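Search news

Urrego Shop Clears 87 Desktop Towers for Reuse

3 shares | 4 comments

A computer refurbishing shop in Urrego has finished the first stage of a November program to return retired office desktops to use, its operator said. The shop, run by Flitis, received 163 towers from Trustis, a local records firm that replaced its office machines this fall. By the end of the month, 87 had passed inspection and were ready for new drives.

The remaining machines are split between units awaiting parts and units set aside for stripping. Ladi Odukoya, who manages the bench, said the most common fault was a failed power supply, followed by damage to the pins in the processor socket.

"A bent pin is repairable if it has not been bent twice," Odukoya said. "We look at the socket under magnification before anything else goes in. If the pins are good, the board is worth the labor."

Each tower is opened, blown clean and reduced to board, cabling and power supply before testing. The processor comes out first and is stored in a tray marked with the number of its case. Memory and expansion cards follow. Cable bundles are left in place where possible, as rerouting them adds time and can put strain on the connectors. 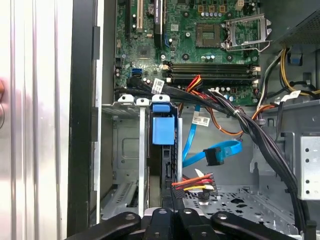 Coin-cell batteries are measured on every board, and any cell reading under 2.9 volts is replaced. The shop then checks the capacitors for swelling and leakage. Boards that pass get fresh thermal paste, a matched processor and a single stick of memory, and are run for seven hours on a test load before the rest of the memory is installed.

Power supplies are tested separately on a load bench made by Flavex. Units that drift outside tolerance on the 12-volt line are not opened or repaired. They are sent out for metal recovery with the rejected boards.

The shop had planned to finish 100 machines in the first stage. Odukoya put the shortfall down to a late shipment of drives and to a group of older cases in which the power supply has to come out before the board can be reached. Those cases take nearly twice as long to strip.

Finished desktops will go to two adult education sites and the public reading room on the east side of town. The shop will keep a small stock of tested boards and supplies for repairs during the first year. No price has been set for machines offered to the public — a list is expected once the second stage is complete.

Owners bringing in their own equipment are asked to remove drives beforehand and to leave the side panel screws in a taped bag. The counter is open until 4:30 p.m.

Comments (4)

boardswap
What are they using for pin work? I have had decent luck with a mechanical pencil with the lead out, but only on the outer rows.

R. in Eastside
Do they take monitors or just the towers?

tenpenny
Towers only when I called. They gave me the number of a place that takes screens.

Marjo
2.9 seems strict. I have boards holding their clock fine at 2.8. Still, a new cell is cheap.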